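Flilley Kitting Cell
Two-arm research platform for sorting motors, boards and wire harnesses

The Flilley cell is a tabletop setup for studying how robot policies learn to pick mixed small parts and place them in a shared tray. Lavico builds the hardware. The method was developed by Wakana Hoshino and Léonie Deschamps.

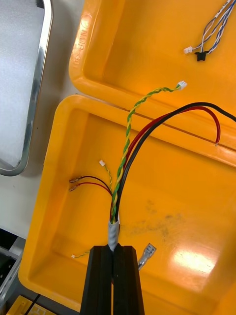

Flilley learns its grasps from wrist camera views paired with operator commands. Harnesses are the hard case, as the branches move whenever the bundle does. We label one preferred grasp zone for each type. On the harness with the green-and-yellow twisted pairs, that zone is low on the bundle, next to the taped section where the wires come together. 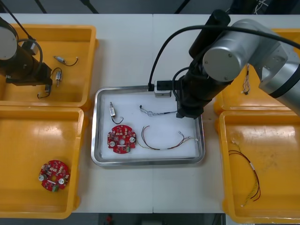
Training used 3,709 operator-guided episodes. Each covers a single transfer between a bin and the steel tray. Failed grasps stay in the set and carry their own label.
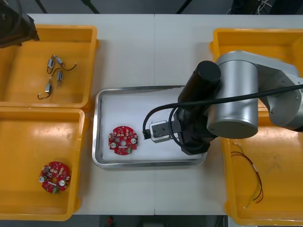 Adding the labeled zones cut dropped harnesses by 49 percent against the same policy trained without them. Results for the round boards did not change. Motors improved slightly, but the difference was within run-to-run variation. 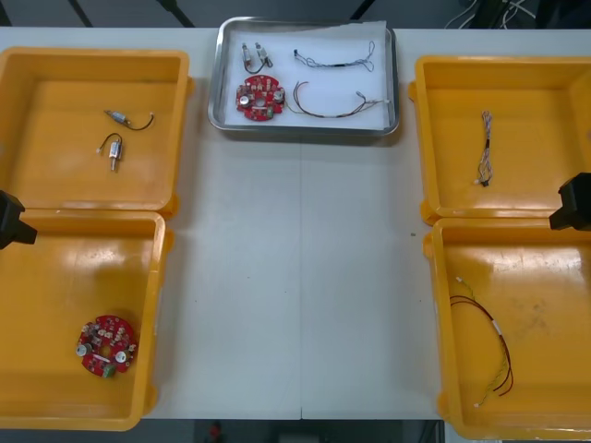 The package includes the task software, the labeling tool and 2,000 of the training episodes. Setup and calibration take 14 hours. Bins and parts are ordered separately.

For lead times, contact Raphaël Maillard at Lavico.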